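Workshop tips: when a small bench arm drops, drifts or won't stop

Last updated 2022-06-29

These tips come out of a fault we had in May with the bench arm in the Gondness workshop. The arm lets go of its load when the power dips, and it did so over a person's hand. The hand was bruised and nothing worse. The plate it was holding put a dent in the bench that is still there. We have changed a number of habits since then, and most of them will suit anyone who keeps a small arm in a garage, a shed or a shared shop.

What went wrong

The arm was moving flat plates from one side of a mat to the other. A shop vacuum on the same outlet strip started up. The strip sagged, the arm's supply cut out for a moment and came back, and the controller restarted. On restart it opened the gripper, which is its normal first move, and then drove to its home position. The person at the bench had reached in during the pause, thinking the arm had stopped for good.

The log showed error 721, which in our controller software (Driviris) means the supply fell below its limit. The same code had been logged on three earlier days. It cleared itself each time, and we had let it go.

Power

Give the arm its own outlet. Do not share a strip with a vacuum, a compressor, a heat gun, a space heater or anything else with a motor or a heating element. If your shop has only one circuit, switch the heavy tool on first and let it get up to speed before you power the arm, and don't start a second tool while the arm is moving.

Check the plug at the back of the base. Ours had worked halfway out from the arm swinging back and forth. A clip or a cable tie on the cord, fixed to the bench a short way from the base, takes the strain off the connector. Leave a little slack between the tie and the plug.

If your controller has a setting for what to do after a power loss, set it to wait for a person. On ours it is called "hold on restart" and it was off when we got it. Test the setting after any software update. One of our updates turned it back off.

Don't count on the gripper to keep its grip with the power out. Some do and some don't. Find out by closing yours on a folded towel, low over the bench, and cutting the power.

The stop button

Put the button where you can hit it without reaching across the arm. Ours used to hang on the wall behind the bench, which meant leaning over the work to get to it. It is now screwed to the front edge.

Press it once at the start of every session, while the arm is making a slow move. If the arm doesn't stop, unplug it and leave it unplugged until you know why. A broken wire in the button lead can go unnoticed for months if the button is only pressed in an emergency.

After a stop, wait. Look at the status light and the screen both. An arm that is standing still may be paused, stopped, or partway through a restart, and all three look the same from the outside. If you have to put a hand near the gripper, switch off at the outlet first.

Setting up the bench

Before running the real arm again we rebuilt the job in the simulator, with the arm, the mat and the table laid out the way we meant to use them. It costs an evening and you can crash it as often as you like. 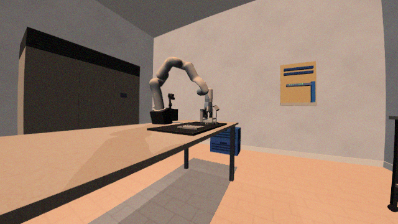
Clearance is the thing to work out before you bolt anything down. Measure how far the arm reaches with the gripper pointing straight out, then mark that distance on the bench with tape all the way around. Anything inside the tape can be hit, including things you think of as being behind the arm. Look at the little camera on its thin upright, right beside the base and slightly to the rear: the arm's lower segment is its close neighbor, and a restart that swings the arm home by the shortest path may well go through it. Turn the base slowly through its full travel and watch that gap the whole way. If the camera post has to be that close, set a limit on the base joint so the arm can't turn into it.

Use a dark mat under light parts and a light mat under dark ones. The camera finds the edges better, and so do you. Tape the mat down at the corners. A mat that creeps will shift every pickup point with it, and the gripper will start landing on the edge of the part.

Keep flat parts away from the rim of the mat. A thin plate is hard to grip from above. If the fingers come down too low they press into the mat, the joints strain, and the arm may trip out on overload while still pushing. Set the lowest point of the gripper a little above the mat and creep down from there by hand.

Don't store tools you need during a run in drawers under the arm's end of the table. You will bend down, come up without looking, and meet the arm with your head. Get everything out before you start, or move the cabinet to the other end.

Rugs and cords near the bench should be flat. Anyone who trips next to a moving arm grabs for the nearest solid thing.

Speed

Run a new job at the slowest setting until it has gone through 8 full cycles with no corrections. Then bring the speed up a step at a time. If you change anything at all – the part, the mat, the height of the bench – go back to slow.

Loads slip more at the stops than during the move. If parts are shifting in the gripper, lower the braking rate before you raise the grip force. Too much grip will bend thin stock and wear out the finger pads.

Drift

An arm that lands a little farther off each day has usually worked loose somewhere. Check in this order:

The bolts or clamps holding the base to the table. Wooden tops compress under a clamp, so tighten again after the first week.

The table legs. Push the far corner with your hip. If the top moves, the arm will move it too.

The screws on the gripper mount.

The camera post. A post that has been bumped will throw off every position even when the arm itself is fine.

Only after all of those should you run the calibration again. Calibrating on a loose base hides the problem for a day or so and then it comes back.

Smells, sounds and heat

A joint that is warm after an hour of work is normal. One you can't keep your hand on is not. Switch off, let it cool, and look for a load that is too heavy or a pose that is held too long with the arm stretched out.

Clicking at the same point in every turn is often a cable rubbing on a housing. Grinding that changes with speed is more likely the gearing, and that goes back to the maker. Don't open a joint yourself unless you have the service sheet. Some have springs or brakes inside, and the joint will drop when they are released.

Any burning smell means pull the plug. Don't stop to save the job.

Writing it down

We keep a plain notebook on a string at the end of the bench. Every error code goes in it, with the time and what else was running in the shop. If we had been doing that before May, the vacuum would have been obvious. The codes in the software's own log get overwritten, and they say nothing about the vacuum.

The rule we use now is that a code seen 3 times takes the arm out of service until it is explained, even if it clears by itself.

Who can be at the bench

One person runs the arm. That person has the button and nobody else reaches past the tape. If someone wants to look closer, the arm gets switched off first. Long hair goes up, sleeves get rolled, and gloves come off. Lanyards too.

Children can watch from the doorway.

Spare parts

Keep one set of finger pads, one spare fuse of the right rating and a second stop button with its lead. We get our pads and fuses from Terkell. Figueiredo has the button leads in two lengths, and the longer one is worth having if your bench is deep. Do not put in a bigger fuse to stop one from blowing.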